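Small planes, small islands and the trouble with fourteen seats

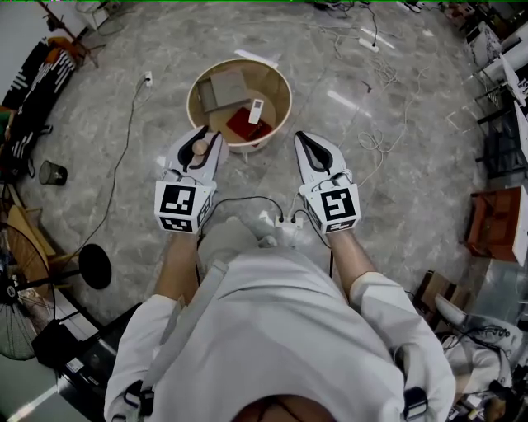
I've now flown to Paju five times, and on four of those I've ended up having the same argument with whoever was sitting next to me. It goes like this. They say the little planes are a racket and there ought to be a proper airport. I say a proper airport would ruin the place. Then the engines get loud and we both look out of the window until we land.

So let me have the argument properly, on my own, where I can't be drowned out.

If you haven't been, Paju is the smaller of the two islands and Plorkura is the one with the runway. Big jets go to Plorkura. From there you either take the ferry, which is lovely in summer and a test of character in November, or you pay for a seat on one of Driko's hops across the strait. The plane has 14 seats and takes 36 minutes, and a single costs 300 when it's quiet. When it isn't quiet you can charter the whole thing with your friends, or with strangers you met by the coffee machine (I've done this, it's oddly good fun), and split the bill.

The complaint is mostly about the price, and I do get it. You can fly from home to Plorkura for less than the last little bit costs. It feels upside down. My sister refuses to pay it on principle and has been seasick twice on principle as well.

But look at what you get! No queue to speak of, a man who weighs your bag on something that could have come out of a greengrocer's, and then you walk out across the grass and get in. The pilot turns round in her seat and tells you where the lifejackets are. On a clear day you see the whole strait, the sandbars, the old salt pans, and the lighthouse at the far end that never seems to get any closer until it's suddenly underneath you. I've paid more than that for a bad dinner.

What worries me is the plan to lengthen the strip at Paju. It's been kicking about for years and it's back again, this time with 675 metres of extra tarmac, enough for the middling sort of jet. The people in favour say it'll bring fares down and visitors up. I expect they're right on both. I just don't think the second one is the good news they believe it is.

I live near Wurcombe, so I've seen a small place get its wish. We had a sleepy airfield with a café that did a decent bacon roll, and the odd private charter for people going to the races. Then came the longer runway, then the weekend flights, then the car park, then the second car park. The café's a car hire desk now. I still use the airport and it's handy, I won't pretend otherwise, but I've never once looked forward to it.

Elaine Bittencourt, who has run a guesthouse on Paju for longer than I've been going, thinks I'm being sentimental, and she told me so over breakfast. She'd like her guests to arrive in February as well as August. She'd like to get to a dentist without making a two-day trip of it. I had nothing much to say to that, and I had another piece of toast instead.

She's right that it's easy for me. I turn up for a week, I like the bumpy little plane, and I go home. If I had to catch it every time I needed a new pair of glasses I'd probably be out there with a shovel, laying the tarmac myself.

Still, there must be something between what they've got and a Wurcombe. Residents could pay a proper residents' fare, for a start – at the moment the discount is so small you'd miss it. Put on a second plane in winter, when the ferry's being cancelled every other morning. Let people book a shared charter online so that half-empty planes stop going across with the owner's golf clubs in the spare seats. None of that needs a digger.

And if you're a visitor who thinks the fare's too steep, take the ferry. I mean it kindly. Sit outside at the back, keep your eyes on the horizon and eat something dry first. You'll get there by teatime and the island will be just as nice.

I'm booked again for the spring, window seat if I can get it, on the left going out. I'll let you know who I end up arguing with.

We use cookies to help this site work and to see which pages people read. By carrying on you agree to our use of cookies. Accept | Manage settings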